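Suture evenings are back

After a long gap (far too long, as several of you have told me in the corridor, and once in the car park) the suture practice evenings are running again, and I can't tell you how pleased I am. We had our first one in October with just two tables going, and by February 2025 we'd filled the list, with a few names carried over to the next session.

Karabo Mthembu has very kindly agreed to lead again. Those of you who learned with her before will remember the way she makes you put everything down and look at your knot before you start the next one – maddening at the time, and I still do it at home. We stay with the simple interrupted stitch for the first hour, and there's really no hurry to move on from it. Several short cuts on one pad will keep you busy for longer than you'd think, and they're much kinder to a beginner than one great long one. 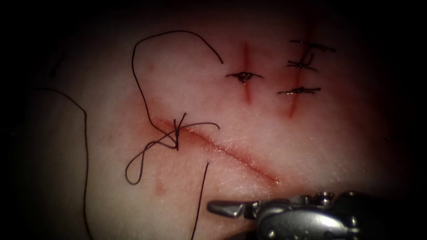
Practice pad with three tied stitches across the two shorter cuts, and the long diagonal one below.

Do trim your tails as you go, and try to let the knot lie without hauling the edges together. Gert Mthembu has asked me to add that needles go in the sharps tub and nowhere else, please, and that pads can be turned round and used again, so don't throw one out after a single evening.

We still have room for a few more, and you needn't have held a needle holder before. Bring your glasses if you use them for close work, and an old shirt, as the red colouring does get about a bit. Tea is in the room next door – not on the tables! Names to Chantelle Van der Merwe, room 52, or catch her at lunch.

Wyn Wynne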